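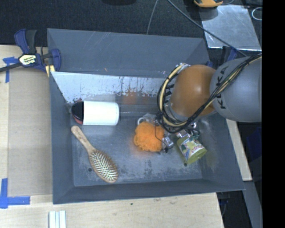
Kerkdale Household Reuse Scheme
Progress report to the Ellmont Fund, second period

1. Summary

The scheme diverts usable household goods from the Kerkdale transfer station and passes them to new tenants through the Sullico furniture store. Work in this period covered the move to the new sorting shed, a revised intake procedure and the first deliveries outside the town. Two of the five milestones are complete, two are in progress and one has been put back to November.

2. Premises

The lease on the shed was signed later than planned. The electrical inspection found two faults in the distribution board, both now corrected. Racking has been fitted along the north wall. The roller door still sticks in wet weather and the landlord has been asked for a repair date. Until it is fixed, deliveries go through the side entrance, which adds handling time for wardrobes and bed bases.

3. Intake and sorting

Goods are now graded on arrival as ready, repair or reject. The earlier four-grade system was dropped after staff applied the middle grades inconsistently. Small domestic items are sorted separately from furniture and are no longer weighed one by one – a batch weight is recorded at the end of each shift. Used personal care items are rejected. Upholstered goods without a fire label are also rejected, and these remain the largest single source of waste.

4. Deliveries

The van made 11 delivery runs in the period. Routing is handled with the Azevedo booking software under the existing licence. Duplicate addresses caused two missed drops, both rebooked. Collection requests from the upper valley exceed what one vehicle can cover.

5. Budget

Spending is within the approved total. Rent is below forecast owing to the late start, and vehicle repairs are above it. We request permission to move the rent underspend to the vehicle line.

6. Next period

– Portable appliance testing bench to be commissioned
– Roller door repair to be confirmed in writing
– Tenant survey to be issued, with results in the next report

Contact the scheme office | © Kerkdale Household Reuse Scheme | Back to top
This site uses cookies. Accept | Manage settings
0 comments · 2 shares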